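Stock Count, Bay 11 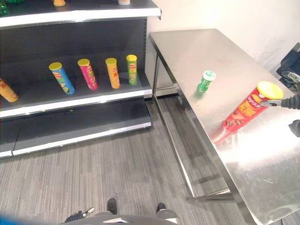 Kerstin Görtz started the count at the Phuthong store with bay 11, as the procedure required. The sheet listed chip canisters by flavor and assigned each a shelf position. Her predecessor had written the procedure for Ondier in August and had left the company before anyone could ask him about section 3.

Section 3 covered displaced items. A displaced item was to be moved to the steel table, entered under its shelf code, and put back with the label facing out. The red canisters had code 1629. The procedure did not say how long an item could stay on the table before it became a table item.

She called Brerneo, where the forms were processed.

"Is the table a location?" she asked.

"It has a number," the clerk said. "3105."

"Then something on it isn't displaced."

She heard typing. The clerk asked whether the item had been assigned to 3105 or had only arrived there. Kerstin said the form had one box for both. He told her to leave the box blank and to initial it.

She initialed it. Then she entered the red canister twice, once under each number, and wrote a one-line note to explain the surplus. The system accepted both entries and ordered one fewer for Thursday.

She turned to the sheet for bay 12.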